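Filed under: Workshop > Buttons, Switches & Knobs

Build a Button Box You Can Rearrange

I love a good control panel. Give me something to press, something to slide and something to flip, and I'm happy for an entire evening! If you've got a drawer full of leftover switches, this is the project for them. No wiring today, just the layout and the fit.

Start with the idea of modules. One long panel looks great on paper, but the day you want to swap a single part you'll be drilling the whole thing over again. Separate small boxes, set side by side, let you change your mind (and you will).

1. Cut a cardboard template for each top panel before you touch the real one. Mine took 2 tries because I forgot that the collar of a push button is wider than its hole. Measure the collar!

2. Lay out your round buttons in a diamond, one color at each point. Your thumb learns a diamond very quickly. Leave 10 mm of clear space between collars, more if you have big hands.

3. Put sliders along the back edge, where you won't knock them while you're hitting the buttons. A slider needs room for its full travel, so push the knob all the way to both ends and mark the ends on the template.

4. Give the toggle switch a module to itself, or at least a wide margin. A metal lever is so satisfying to flip, and you want to get hold of it from the sides without brushing anything else.

5. Drill small, then open each hole up a little at a time. Test the part after every pass. When it drops in with a slight push, stop.

6. Fit the caps and collars, hand-tighten the nuts underneath, then line the modules up on a flat, pale surface.

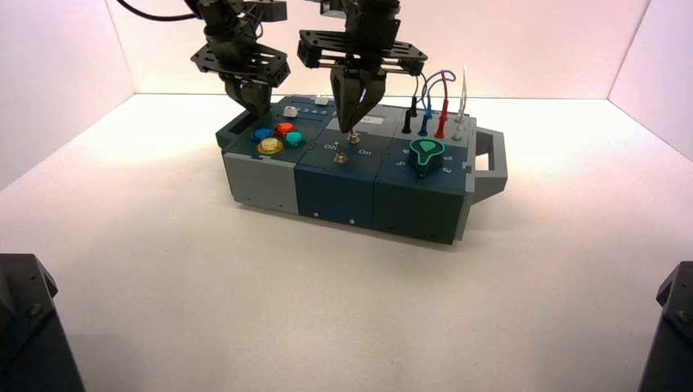
Leave the nuts finger-tight until you've tried every control a few times. I like to run through them in a random order, then with my eyes shut, and move whatever feels awkward. Once you're pleased with it, snug everything down and label the slots with a fine pen.

Related
Sanding Panel Edges by Hand
Sorting the Switch Drawer
A Knob for the Orkier Lamp

Written by Ildikó Kelemen | Contact | © 2020 Holmont Workshop Pages | Back to top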